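Fedgate Learning Center to Extend Timed Tabletop Course

2025-09-27

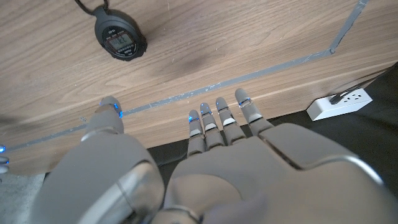
Grey tape marks out a work area on a wooden tabletop, with a stopwatch nearby. Bellisari Building, Fedgate.

The Fedgate Learning Center will offer its timed tabletop course at a second location from March, following approval of the center's program plan for the coming year. The course, which teaches packing, sorting and small assembly work to adults preparing for jobs in storage and light production, is at present held only in the Bellisari Building. The new sessions will take place at the Laizer Street annex.

Nearly 200 people have completed the course to date. The center reports that demand for places has exceeded supply in each of the last three terms, and that applicants from the Trukach district have asked repeatedly for a location closer to home. The annex is a short walk from the Trukach bus stop and has step-free access from the street.

Teaching is based on a simple arrangement. An outline is laid on the tabletop in tape, and all work on a given task is done inside it. A stopwatch is kept on the table. Participants complete each task once without timing, then repeat it against the clock and enter the result on a record sheet. The center stresses that the times are for the participant's own use and are not passed to employers.

"The taped area gives people a fixed place to work from," the center said in a statement. "Items go in and come out the same way each time, and a participant can compare Tuesday's result with last week's knowing that the layout has stayed the same."

The course lasts nine weeks, with one session a week. Early sessions deal with reach, posture and the order in which items are picked up. Later ones introduce mixed items and tasks shared between two people at one table. There is no final examination. Participants who attend the full course receive a certificate of attendance together with their completed record sheets.

The annex will open with space for 40 participants per term. Furniture for the new room will come from the center's existing stock, and the center does not plan to refinish the tables before use. Under its current practice, surface marks and scuffs are accepted on working tables, while splintered edges or unsteady legs are grounds for removal.

Tape markings will be handled somewhat differently at the new site. Outlines in the Bellisari Building are replaced at the start of each term, and staff have noted that the strips at the most heavily used tables show wear well before then. At the annex, markings will be checked every month and replaced as needed. The dimensions of the outlines will be the same at both sites — a point raised by several participants who expect to attend some sessions at each.

Fees are unchanged. Residents receiving employment support may attend free of charge on presentation of a current letter, and all equipment is provided. Participants are asked to wear closed shoes and to leave bags in the lockers by the entrance.

Applications for the March term may be made in person at the front desk of the Bellisari Building or by mail. Applicants should state which location they prefer and whether they are able to accept a place at the other. Those already on the waiting list do not need to apply again and will be contacted by letter before places are offered more widely.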